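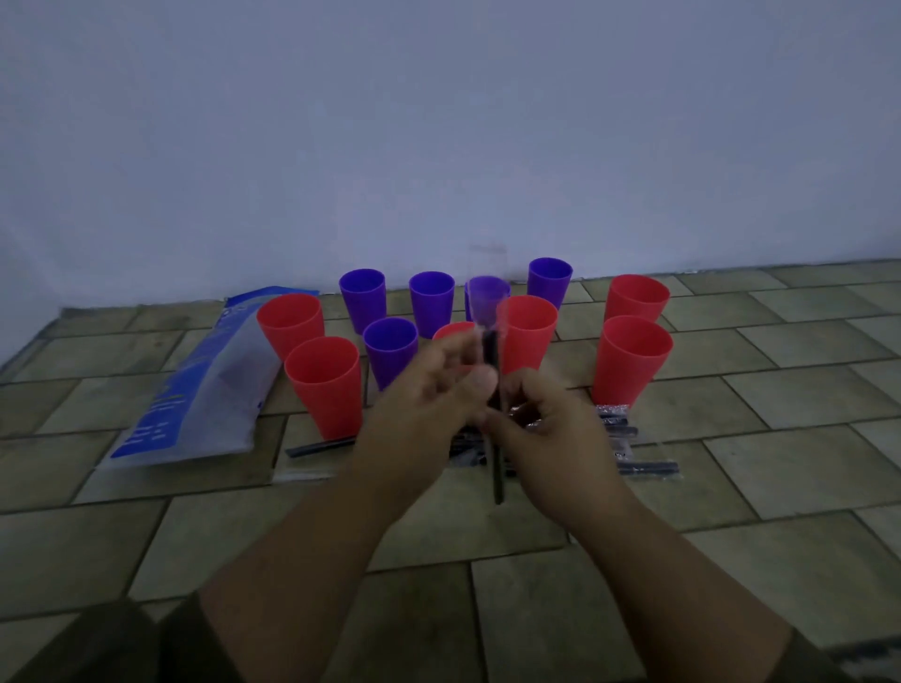

Onia is a small service company in Dritport. We set up, look after and repair one kind of machine only: the straw and cup cell, a robot arm in a cage which puts one drinking straw into each cup before the cup goes to packing. Before we change any program, one of us does the job by hand. For this we do not need the cage. A tiled floor by the wall is enough, with red and purple plastic cups, a packet of thin black straws, some of them still in their clear sleeves, and two hands to hold one straw upright. With the fingers you learn where a straw likes to bend, and how the sleeve clings to it. After this we write down the grip height and go to the cell.

Who we are

The company was started by Henrike Bauerfeind and Přemysl Hrubý, who before worked together on the packing lines of Stüber. Henrike does the programs. Přemysl does everything with air: valves, hoses, suction cups, and the small gripper which we build ourselves and call Clondska. Kieran Scanlon drives to the customers and has the spare parts in his van. If you call before 7 in the morning, it is Lieselotte Sperling who answers, and she can usually tell you already on the phone if you need a visit.

How we look after a cell

Every cell in our care has a logbook, on paper, tied to the cage door. Please do not take it to the office. After each 2000 cycles the operator wipes the gripper fingers with a dry cloth and signs. We change the rubber pads on our visit, also when they still look good, and we check the zero position of the arm with a steel pin. The most common fault is E 44, "no straw detected". In most cases the sensor is healthy and only has dust from the paper cartons on it. The second common fault is a stack of cups that does not separate – here we adjust the two side screws a quarter turn, never more, and run one full stack before we touch them again.

For repairs we take the gripper off and leave a spare one with you, so that the cell can run. The old one comes back with a note that says what was worn. We have now 1051 of such notes in the cabinet, and new colleagues read them in their first month.

Visit us

The workshop is open for customers each Wednesday afternoon. Bring your own cups and straws, please, at least one full packet, and the logbook if the cell is standing still. In July we are closed, but the phone is answered.

Share 2 | Comments 0

© Onia, Dritport | Contact | Back to top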